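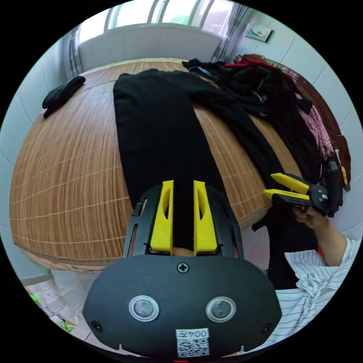
Hello! I'm Zineb Bensaid, I run the tear film study at the Skiveck eye research unit, and I'm looking for people with dry, gritty, generally annoying eyes (and a few with perfectly happy ones) to come and spend a bit of time with us.

We want to know why the oil layer on the surface of the eye breaks up faster in some people than in others. So far almost 800 people have filled in our online form, which is lovely, but we still need more of you to come in for the measurements.

You'd make two visits, six weeks apart. Each one takes a morning. My colleague Ekow Opoku will photograph your eyelids, touch a thin paper strip to the inside of your lower lid to collect some tears, and time how long your tear film lasts between blinks. No needles, no puff of air (I hate that one too). The strip tickles a bit and your eye may look pink for an hour or so, so please don't plan on driving straight home.

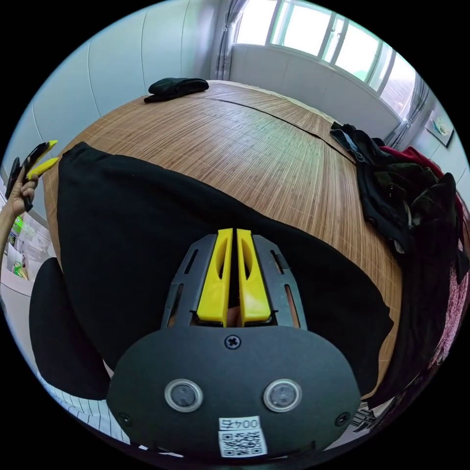
Photo: Tahsin Matubbar

You can join if you're over 18 and haven't had eye surgery or laser treatment. Contact lens wearers are very welcome, but you'd need to leave your lenses out the day before. Sorry, we can't take anyone using glaucoma drops this time round, or anyone who's pregnant.

We pay your travel and there's a shopping voucher after the second visit. Tea is free and the biscuits are decent!

Visits run until the end of August. To put your name down, ring the unit on extension 2158 and ask for me or Amr Ramadan, or leave a note at the Tara building front desk marked "tear study". Amr will ring you back for a quick chat about your eyes and any medicines you take, then post you the information sheet. Have a proper read before you say yes, and you can drop out whenever you like.

Posted May 2, 2018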